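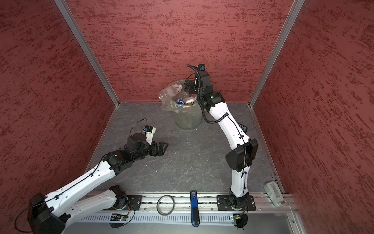 Foro Vecinos de Priria > Vida diaria > Residuos y reciclaje

Tema: Botellas de agua, ¿aplastadas o enteras? ¿Con tapón o sin tapón?

olga_ibarra
16 de enero de 2023
Hola. En mi edificio han puesto un cartel que dice que las botellas hay que tirarlas enteras y con el tapón puesto. Yo llevo toda la vida aplastándolas y guardando los tapones aparte. ¿Alguien sabe qué es lo correcto? En casa gastamos bastante agua embotellada porque la del grifo de la calle Dovier sabe fatal desde junio.
Olga Ibarra

mtz_portal5
Aplastadas y con tapón. Si las tiras enteras el contenedor se llena de aire. En mi calle a las ocho de la tarde ya no cabe nada.

rebeca_n
Depende de la planta. Donde clasifican con lectores ópticos prefieren que no vayan muy planas, porque una botella hecha una tortilla se puede ir con el papel. Yo las aprieto un poco a lo largo y les pongo el tapón.

mtz_portal5
Eso pasará donde recogen todo mezclado. Aquí el papel va en otro contenedor, así que no veo el problema.

rebeca_n
Mira lo que acaba dentro del amarillo y me cuentas si va separado.

quique_namboodiri
Lo del tapón está claro: puesto. Suelto es tan pequeño que se pierde en las cribas. Otra cosa es que los juntes para una recogida solidaria, como la del colegio. Mi hija llevó una garrafa llena el curso pasado.

Sobre aplastar, yo no aplasto. Las voy juntando y bajo cuando hay unas cuantas.

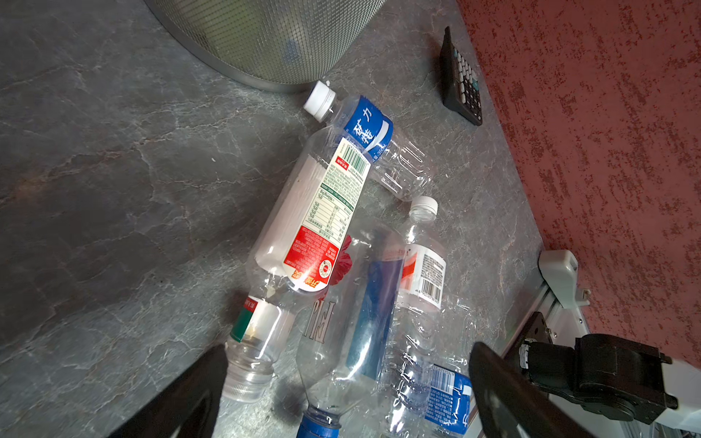 Botellas vacías, en un montón. La de la etiqueta azul y blanca, con su tapón blanco.

olga_ibarra
Gracias. ¿Y la etiqueta se quita?

rebeca_n
No hace falta. Tampoco lavarlas, con vaciarlas basta.

tomas.g
Yo la etiqueta la quito siempre. Cuesta dos segundos y algo ayudará.

pepa_dovier13
Perdonad, pero la pregunta de fondo es otra. Si el agua sabe mal, una jarra con filtro. Compré una Nilent y he pasado de subir 20 botellas al mes a ninguna. El cartucho lo cambio cada 200 litros.

mtz_portal5
Los cartuchos también son plástico, y esos al amarillo no van.

pepa_dovier13
Un cartucho cada 200 litros contra todas esas botellas. Haz la cuenta.

tomas.g
A mí la jarra me dejaba el agua igual. Al final la pongo en la nevera destapada un par de horas y se le va bastante el sabor a cloro.

olga_ibarra
Lo de la nevera lo pruebo esta noche. Con las botellas haré lo de Rebeca, apretadas un poco y con tapón. Preguntaré al administrador de dónde ha sacado lo del cartel.

quique_namboodiri
Si te contesta, pon aquí lo que diga. En mi portal hay otro cartel y pone lo contrario.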